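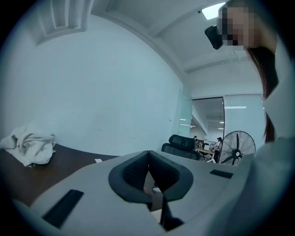

Rowlands Delivery Plan: Terms and Pricing

The Rowlands Delivery Plan is a paid annual membership for customers who order through the Perus storefront. It covers standard shipping on all in-stock items sold by Rowlands. Items sold by marketplace partners, including Corkotham, are covered only when the listing shows the plan mark.

Plan levels

Single: 70 per year, one delivery address.
Household: 300 per year, up to 3 delivery addresses.
Trade: 770 per year, unlimited addresses within one billing region.

Prices are in US dollars and exclude sales tax. The rates apply to new memberships and renewals from 2025-01-17. Existing members keep their current rate until the renewal date shown on the account page.

Billing and renewal

Plans renew automatically every 12 months. A notice is sent to the account email before each charge. Auto-renewal can be turned off at any time under Account, Plans -- the membership then runs to the end of the paid term.
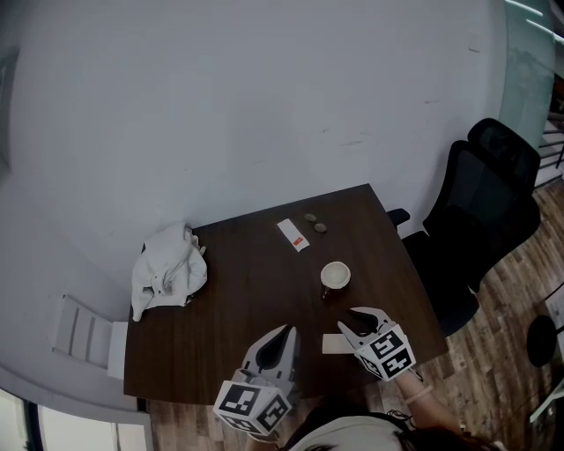
Members who change level partway through a term are billed the difference for the remaining full months. Moving to a lower level takes effect at renewal, and no partial refund is issued.

Tedidness accounts

Tedidness video access is sold separately. Accounts linked before June keep the bundled rate for one further term. Unlinking an account ends the bundled rate, and it cannot be restored.

Exclusions

Oversize freight, same-day delivery and return shipping are charged at the rate shown at checkout.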